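Hokari Produce Props
Data card, revision 3

Summary

Hokari is a catalog of artificial fruit and vegetables used for tabletop sorting and arranging tasks. It records each piece by name, color family, shape class and storage container. The catalog covers the props and the baskets they are kept in. It does not cover real produce.

The current release has 2534 entries. Of these, 231 are duplicates of a piece already listed, kept because the mold is the same but the paint is not.

Maintainers

Puspita Liem – intake, naming, color classes
Fouzia Bugti – containers, storage, corrections

Fields

item_name: common American name, singular, lowercase. Use "eggplant" and "bok choy". Do not use supplier names.
color_family: one of 11 values. Mixed pieces take the color of the larger area, so bok choy is filed under green even where the stalks are white.
shape_class: round, long, curved, leafy, slice, other.
container: the container code, or blank if the piece is stored loose on a shelf.
source_set: the set the piece was bought with. Lender and Sampaio are the two large ones.
notes: free text. Wear, missing stems, repainting.

Naming rules

Yellow squash and banana are both curved and yellow. Always fill in item_name before shape_class for these.
A cut piece gets "slice" after the name. If the vegetable cannot be settled, enter both candidates with a slash, as in "radish/turnip slice".
Bell peppers are listed by color in item_name as well as in color_family. The repetition is intended.

Storage

Sets are stored mixed, one basket per shelf position. Long pieces go in first, along the back. Leafy pieces go in the middle, where the rim does not bend the leaves. Citrus and other round pieces fill the front.

Painted surfaces mark each other in warm rooms. The Sampaio pieces are the worst for this and should be checked every September.

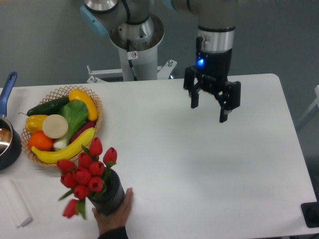 Can pieces from different source sets share a basket?

They can, provided source_set is filled in for every piece first. Once mixed, Lender and Sampaio oranges cannot be told apart by eye.

Known problems

Some early entries have "squash" with no color. These are being corrected as the baskets come up for review.
Container codes were reassigned when the shelves moved to Nodusgate. Entries older than revision 2 may carry the old code – check the label on the shelf before editing.
Weight is not recorded.

Corrections

Send the entry number, the field and the new value to Fouzia Bugti. New pieces go to Puspita Liem for naming before they are put in a basket.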